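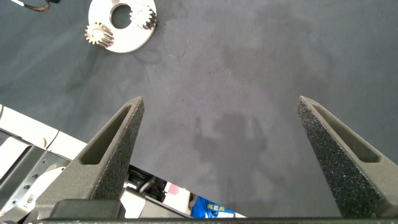 学院について

プロサヴェル学院(Prosavell)は、ドロストステッド(Droststead)に本部を置く、ヘブライ語聖書とラビ文献の講読を専門とする教育機関です。成人を対象とした通年の講読課程を中心に、文献室の運営、講読資料の作成と頒布、通信による学習指導を行っております。

設立の経緯

当学院は、ドロストステッド市内の貸室で開かれていた週一回の読書会を前身としております。当初はその週に会堂で朗読されるトーラーの箇所(パラシャー)を日本語訳で読み、感想を述べ合う集まりでしたが、参加者の間で原文に当たりたいとの希望が強まり、文字と発音の初歩から学ぶ級が設けられました。その後、注釈書の講読が加わり、学習の段階を整理する必要が生じたため、現在の課程制に改めました。名称もその際に定めたものです。

読書会の時代から引き継いでいる習慣として、授業の冒頭に当該箇所を全員で音読いたします。読み誤りはその場で訂正し、意味の検討は一節を読み終えてから始めます。

教育の方針

当学院は特定の会堂、教派または団体に属しておりません。受講にあたって信仰の有無や所属をお尋ねすることはなく、改宗の指導、宗教上の裁定、祭儀の執行も行っておりません。これらについてご相談をお寄せいただいた場合は、しかるべき指導者をお訪ねになるようお願いしております。

講読においては、本文、古い注釈、後代の注釈、講師の見解の四つを区別して扱います。とくにミドラシュの引用は、版によって語句が異なることが少なくありません。講師が典拠を示さずに引用した場合、受講者は出典の提示を求めることができ、講師は次回の授業までに回答するものとしています。出典が確認できなかったときは、その旨を講読記録に残します。

意見の分かれる箇所について、学院としての統一見解を示すことはいたしません。注釈者どうしが対立している場合には、それぞれの論拠を可能な限り原文に即して紹介し、判断は受講者に委ねております。

課程の構成

課程は次のとおりです。

入門課程
ヘブライ文字、母音記号、基本動詞の活用。修業期間は一年。予備知識は必要ありません。

講読課程第一
創世記および出エジプト記の物語部分を、文法の確認を行いながら読み進めます。修業期間は二年。入門課程の修了者または同等の学力を有する方を対象とします。

講読課程第二
中世の注釈を本文と併せて読みます。注釈書特有の書体と略語の読み方は、最初の学期に集中して扱います。

ミドラシュ研究科
主題を一つ定め、複数の集成から関連箇所を収集して比較します。本年度の主題は「重複する語句の解釈」です。同じ動詞や呼びかけが二度繰り返される箇所を取り上げ、注釈者が反復にどのような意味を見いだしてきたかを検討しています。

各課程とも四月に開講し、授業は午後七時に始まります。現在の在籍者は通信課程を含めて279名です。入門課程のみ、十月にも受講者を募集いたします。

文献室

本部二階の文献室には、聖書本文の各種校訂版、注釈書、辞書、索引類を中心に1689冊を備えております。このうち87冊は旧蔵者のご遺族より一括して寄贈を受けたもので、欄外に多数の書き込みがあることから、閉架とし、閲覧には事前の申請をお願いしております。書き込みは旧蔵者の学習の跡を示すものと考え、消去や修正は行っておりません。

目録は検索システム「Brukex」により管理しています。書名と著者名のほか、聖書の章節から該当する注釈書の頁を引くことができます。ただし、章節索引の入力が済んでいるのは現在のところ創世記と出エジプト記に限られます。レビ記以降については、窓口に備え付けの紙の索引をご利用ください。

在籍者以外の方も、午前十時から午後四時まで文献室をご利用いただけます。貸出は在籍者に限ります。神名の記された破損資料は廃棄せず、所定の箱に納めて保管しておりますので、頁の脱落などにお気づきの際は、紙片も含めて窓口にお渡しください。

刊行物

講読記録をもとにした小冊子『講読余録』を年二回発行しています。授業で取り上げた箇所の試訳、語釈、未解決の疑問点を収録するもので、論文集ではありません。既刊の号に誤りが見つかった場合は、次号の巻末に訂正を掲載します。なお、第三号に掲載した略語表には誤植が多いため、第五号付録の改訂版をご参照ください。

また、公開講座の録音の文字起こしを、累計でおよそ828頁分作成しております。文字起こしは話し言葉を整えたものであり、引用の際には講師の確認を経た版をお使いくださるようお願いいたします。

セーレム分室

セーレム(Salem)の分室では、入門課程と講読課程第一を開講しております。使用する教材および修了の要件は本部と同一です。分室には文献室がありませんが、本部所蔵の資料を取り寄せて室内で閲覧することができます。取り寄せには一週間ほどを要します。閉架資料は対象外です。

通信課程

遠方にお住まいの方のために、入門課程と講読課程第一に通信の部を設けております。受講者は毎月、指定された箇所の訳文を提出し、講師が朱を入れて返送いたします。手書き、印字のいずれでも受け付けますが、母音記号の練習問題に限り、手書きでの提出をお願いしております。

運営

学院の運営費は受講料、刊行物の頒布収入および寄付金によっております。寄付をお寄せくださる方に対し、授業内容や訳語の選択についてのご要望をお受けすることはできませんので、あらかじめご了承ください。収支の概要は毎年六月に本部および分室の掲示板に掲出いたします。

見学およびお問い合わせ

授業の見学は、各課程につき一回に限り無料でお受けしております。見学をご希望の方は、希望する課程名を添えて本部窓口までお申し込みください。安息日および祭日にあたる日は、本部、分室ともに閉室いたします。祭日の前日は正午までの受付となります。

プロサヴェル学院 本部事務室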